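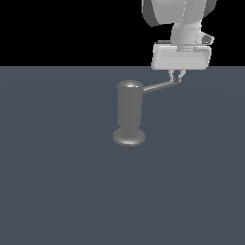

Ma belle-mère m'a demandé dimanche, entre le fromage et la tarte, quand est-ce que « mes robots » viendraient enfin faire sa vaisselle. Elle le demande à chaque repas de famille, avec le même sourire, et je réponds à chaque fois quelque chose de vague avant de me lever pour débarrasser. Cette fois j'avais promis une vraie réponse, alors la voici, et je vous préviens, elle est un peu longue (comme toujours sur ce blog, vous me connaissez !).

Pour la vaisselle, il faut déjà ouvrir l'eau. On n'y pense pas. On attrape une manette avec le bout des doigts, on pousse, on corrige si ça vient trop fort, et pendant ce temps on parle à quelqu'un par-dessus son épaule. Pour un bras mécanique, c'est une suite de petits problèmes : trouver le levier, l'approcher sans le cogner, refermer les doigts au bon endroit, puis suivre le mouvement que la pièce autorise et aucun autre. Tirer de travers, c'est glisser ou forcer.

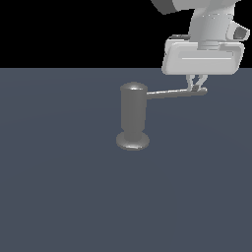

Wumenbridge, le 28 août 2019

Je reprends ce billet depuis la table de la cuisine d'Eylül Duman, chez qui je passe la semaine et qui supporte mes questions depuis nos années d'études. Eylül travaille sur ce genre de gestes en simulation. Un bras blanc, un pied gris tout simple avec sa tige sur le côté, un sol uni, un fond noir, et c'est tout le décor ! J'avoue que la première fois j'ai été un peu déçue, je m'attendais à une cuisine, avec au moins une éponge. Mais elle m'a expliqué, très patiemment, qu'on enlève tout le reste pour savoir de quoi on parle quand ça rate. Et ça rate beaucoup : sur la série qu'elle m'a montrée hier soir, 400 essais, le levier allait jusqu'au bout de sa course dans 60 % des cas. Elle était contente. Moi, j'ai pensé à ma belle-mère devant un évier qui marche trois fois sur cinq.

Le plus dur à comprendre pour moi, c'est que la difficulté change d'endroit selon la distance à laquelle on se place. De loin, on voit une pince qui va vers une poignée et on se dit que l'affaire est réglée.

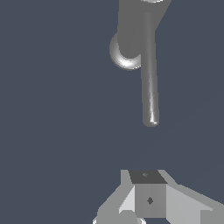 De près, tout se joue sur très peu de chose, l'angle des doigts, l'endroit où on saisit, le moment où on décide de serrer. Une poignée ronde et lisse offre peu de prise et roule volontiers. Eylül me disait que dans un simulateur il faut en plus se méfier des contacts, qui sont calculés, donc approchés, et qu'un programme peut très bien apprendre à profiter d'un défaut du calcul. J'adore cette idée d'une machine qui triche à la vaisselle. Mes enfants font pareil.

Et du côté des ateliers ? C'est là que je suis plus optimiste. Mon ancien collègue Lachlan Harawira, qui s'occupe maintenant des lignes chez Rugemalira, a un bras qui ferme des vannes toute la journée, et il en est ravi. Seulement, ses vannes sont toujours à la même place, toutes du même modèle, et le jour où quelqu'un a déplacé le gabarit de 8 millimètres, il a fallu tout arrêter et recaler. Chez ma belle-mère, rien n'est jamais à la même place, à commencer par la belle-mère.

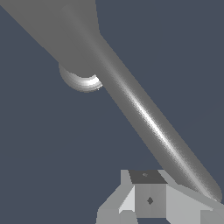

Vue rapprochée en simulation : le bout arrondi de la tige, sur le côté droit du bloc gris clair.

Donc, chère Monique, puisque je sais que vous lisez ce blog (et que vous le faites lire à vos amies de la chorale), ma réponse est : pas encore. Un levier isolé sur un sol vide, on s'en approche. Une casserole de gratin qui trempe depuis la veille, avec une fourchette coincée dessous, je ne m'avance pas. J'ai demandé à Eylül de me donner une date et elle m'a resservi du thé.

Je rentre samedi. Si certains d'entre vous ont essayé un bras chez eux, même un petit, même pour rire, racontez-moi ça dans les commentaires, surtout les ratages. Et pour ceux qui attendaient la suite sur mon aspirateur, elle arrive, il est toujours coincé sous le buffet.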